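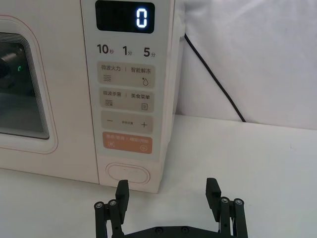

How should a small workshop work out the price of a short production run?

Add up the material, the setup time, the running time, the packing and a share of the rent and power, then put your margin on top. Do it on paper before you talk to the customer, and keep the sheet after the job is finished so you can compare it with what the job really cost.

The rest of this page goes through the parts that small shops most often get wrong. The tips come from the notes of Zoriana Stetsiuk, who ran the bench and the books at Cenda, a metal and wood shop making brackets, shelf supports and drawer hardware. They apply just as well to sewing, candle making, printing or anything else made in batches.

Setup time

Write down setup as its own line. Changing a blade, cutting a jig, mixing a color and running test pieces all take the same time whether the order is for a dozen parts or a thousand. If you fold setup into the unit price, small orders lose money and large ones look too expensive to the buyer.

Time your setups for a month. Start the clock when you put down the last job and stop it when the first good part of the new job comes off. Most people leave out the walk to the storeroom and the sweeping up in between. Include both.

When a customer asks why ten pieces cost so much more each than a hundred, show the setup line separately. Most will accept it, and a fair number will raise the order.

Material

Price material at what it costs to replace, not at what you paid last year for what is on the rack. If steel or plywood has gone up since then, your quote has to pay for the next sheet.

Add waste. Lay the parts out on a full sheet or bar, see what is left, and charge for the whole piece unless the offcut is a size you use every week. Offcuts that sit on a shelf for a year have been paid for by you.

Hinges, screws, glue, sandpaper and tape belong on the sheet too. For cheap items a flat charge per job is fine. Check the flat charge twice a year against what you spent.

A worked example

Cenda took an order for shelf brackets at a price of $4,000, delivered. The sheet afterward looked like this:

Material, labor and packing: $2,514
Outside coating and freight both ways: $890
Left over: $596

The $596 had to cover the rent for the days the job was on the floor, and it didn't quite. The coating was the trouble. The quote had been written using an old coating price, and it left out freight on the return trip. Nothing had gone wrong at the bench, and the parts were accepted without a complaint, so without the sheet the job would have gone down as a good one and been quoted the same way the next time.

The repeat order was quoted with the coating and the freight on separate lines, each with the date the price was confirmed.

Getting outside prices

Any work that leaves the building needs a fresh price for each quote. Ask for it in writing, with the minimum charge, the lead time and how long the price holds. Cenda used a coater called Petonex for most finishes, and the minimum charge there mattered more than the rate per piece. Two small jobs in the same color sent together cost little more than one sent alone.

Keep a calendar of colors or finishes for that reason. If black goes out in the first week of the month, tell customers so when they order. Most can wait a week for a lower price.

Have a second supplier for anything you can't do without, and give them a small job now and then. A shop that has never handled your parts will not handle them well in a rush.

Labels and part numbers

Give each part a number before you make the first one. Keep it short. A letter for the product family and a few digits is enough for any shop with fewer than a hundred parts.

Put the number on the drawing, the bin, the quote and the invoice. If a part changes, even by one hole, add a letter to the end and move the old drawing to a separate folder. Do not throw the old drawing away. Someone will order a replacement.

Write bin labels with a paint marker or print them on tape. Ballpoint on masking tape fades by July if the shelf gets sun.

The job board

One board on the wall does more for a small shop than most software. Ruled columns for waiting, cutting, assembly, finishing and packed will do. Use one card per job, with the part number, quantity, due date and customer.

Limit how many cards can be in any one column. Cenda set the limit at three for assembly, and when there were three cards in that column whoever was free helped to clear one before starting anything new. It feels slower for the first couple of weeks.

Cards for jobs waiting on material go upside down. Cards for jobs waiting on an answer from the customer go in a clip beside the board, and someone calls about each of them at 9 in the morning until it can go back up.

Stock of finished goods

Making extra while the machine is set up is tempting. Do it only for parts that have sold in each of the last few months, and only as many as you would sell before the next planned run.

Keep finished goods off the floor and away from the door. Cardboard takes up damp from concrete, and plated parts will spot inside a damp box. A pallet or a low shelf is enough. Date the boxes and ship the oldest first.

For one wholesale customer, a kitchen shop called Tatlı, Cenda held a small stock of drawer pulls against a signed order. The arrangement worked because the order said what would happen if the pulls weren't collected. Put a date on it and a storage charge after that date. If the buyer won't sign, make the parts when they order them.

Deposits and payment

Ask for enough up front to pay for the material. On custom work, ask for more. A customer who pulls out after you have cut the parts leaves you with things you can't sell to anyone else.

Send the invoice on the day the goods leave. Shops that do their invoices at the end of the month are lending money to their customers for no interest. If you use printed delivery notes, staple the invoice copy to the signed note and file them by part number, with the cost sheet behind.

When to turn a job down

Say no when the quote only works if nothing goes wrong. Say no to a first order from a large buyer that would fill the shop for weeks, unless the price is one you'd be happy to repeat. Cenda passed on a run of display frames for Lelon for that reason and filled the same weeks with repeat work from smaller customers.

Reply quickly when you turn something down, and name another shop if you know a good one. Those shops send work back.

Small things worth doing

Keep a scale at the packing bench and weigh a sample box before you quote freight.

Keep one good part from each run, with a tag on it. When a customer says the new batch is different, you can lay the two side by side.

Photograph jigs set up on the machine and tape the print inside the jig box lid.

Order the next roll of packing tape when you open the last one.

Round your quotes up to the nearest dollar per piece, and leave the cents to the catalogs.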